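Takeaway and table things – the lavender corner

Surnico is the small shop we run in Skornau, selling the bits and pieces that cafés get through every week: cups, carriers, bags, straws and napkins. This page belongs to the January gallery and covers the lavender corner, where the walls have flowers on them and the table has a pale greenish top. Most of the things on show are paper or card. Click on any picture for the larger size.
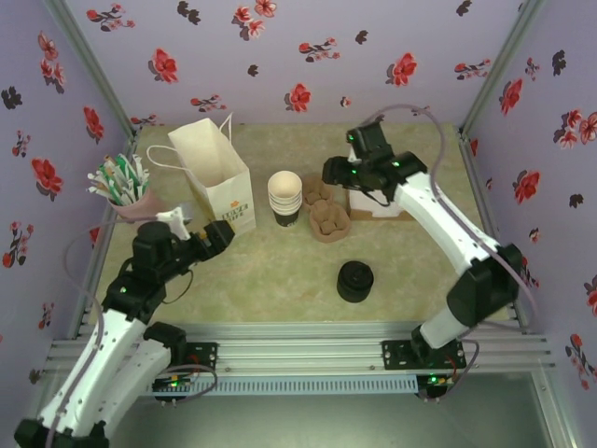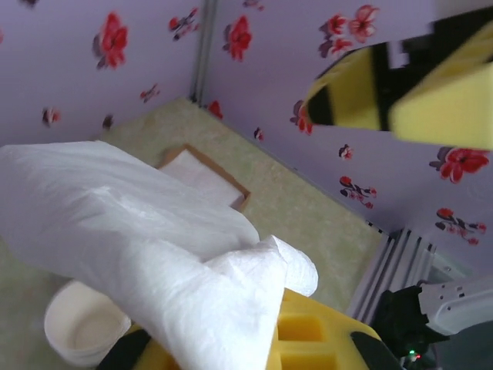
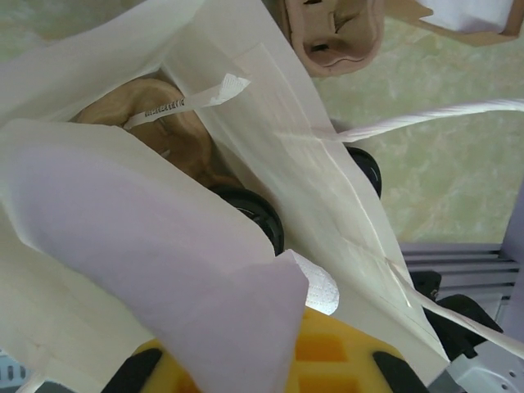
First picture: white bag with rope handle, wrapped straws in a pink cup, paper cups and pulp cup carrier. Second: wooden tray, white bowl and crumpled white cloth. Third: a white paper bag with its twisted handle, and crumpled brown paper inside.

A few notes for people who order from us. Straws come in boxes of 200, each one in its own paper wrapper. Keep the box shut, as the wrappers pick up damp if they are left near a sink. Pulp carriers are sold in packs of 12 and stack inside each other, so a pack takes up very little shelf.

White bags are sold flat – open them out fully and press the base down before anything goes in. Put the carrier in first and keep it level. Napkins and loose paper can go down the sides.

Small orders start at 2 packs of any one item and can be mixed. Delivery to Falcão is 99 for a full crate, and collection from the Skornau counter is free in the mornings.

The Skuvberg trays and bowls are on the next gallery page, along with the baskets.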